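Numum Deck and Step Oil, water based, for outdoor softwood. Made by Jidholm.

Numum is an oil for wooden decks, garden steps and raised beds. You put it on with a wide brush, it goes into the wood, and it does not make a film on top. For this reason it does not peel. When the color becomes tired after some seasons, you wash the boards and oil them again, without sanding everything down.

We sell it in four colors: Clear, Straw, Tar Brown and Steinbach Gray. Clear protects from water but gives very little help against the sun, so boards under Clear will turn silver with time. Many customers like this. If you do not, please choose one of the other three.

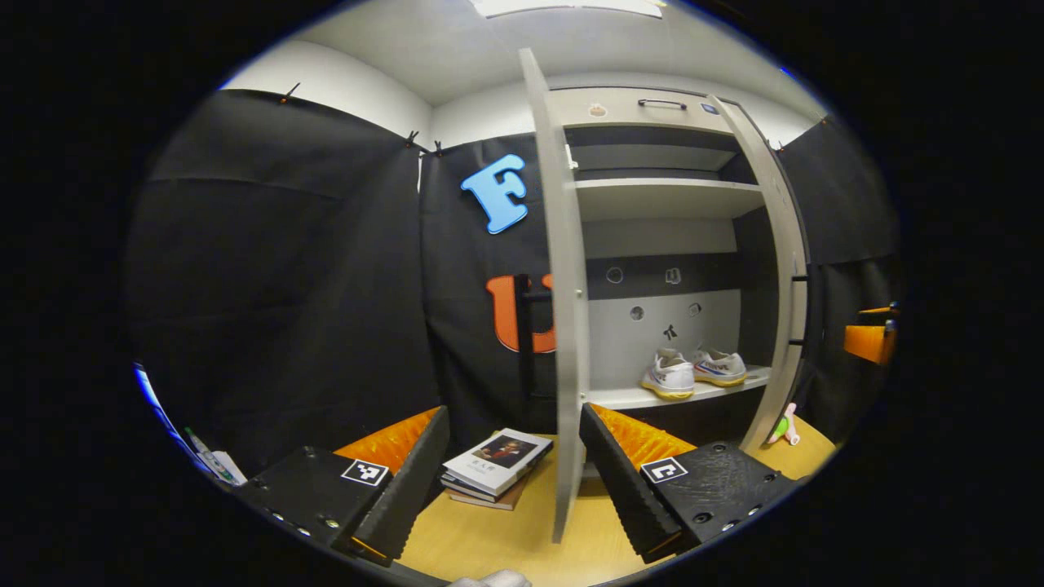

## Before you start

- The boards must be dry. After rain, wait two full days.
- Old varnish or paint has to come off. Numum cannot go through it.
- Green growth is removed with Kokik Deck Wash (article 752) and a stiff brush. Do not use a pressure washer close to the wood, it opens the fibers.
- Check the screws. A screw head that stands up will catch the brush, and later somebody's foot.
- New pressure-treated wood should stand outside until water no longer makes drops on the surface. This can take from April to September.

## How to apply

Stir the can well, also from the bottom, and stir it again each time you come back from a break. Work along two or three boards from one end to the other and do not stop in the middle, or you will see a mark there. A thin coat is enough. After 19 minutes, wipe away any oil that is still standing on the surface with a cotton cloth.

Rough sawn boards usually need a second coat, which you can put on the next day. Smooth boards often do not. End grain drinks much more than the face of the board — give it oil until it stops taking it.

You can walk on the deck carefully after one night. Furniture and flower pots should wait one week.
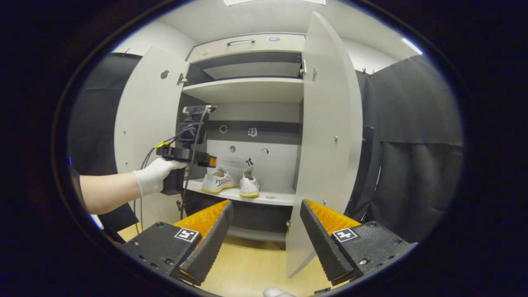

## Cans and article numbers

| Size | Colors | Article |
|---|---|---|
| Small can | all four | 2,073 |
| Large can | all four | 2,773 |

Please write the color in the order field, because the article number is the same for all of them. We mix Steinbach Gray in small batches, and two batches can be a little different. If your deck is big, order everything together, or pour the cans into one bucket before you begin.

## Storage and cleaning

Close the lid well and keep the can away from frost. Oil that has been frozen looks like cottage cheese and cannot be repaired by stirring. Brushes are washed with warm water and ordinary soap, as soon as you finish. Do not pour what is left into the drain; ask your local recycling station where to bring it.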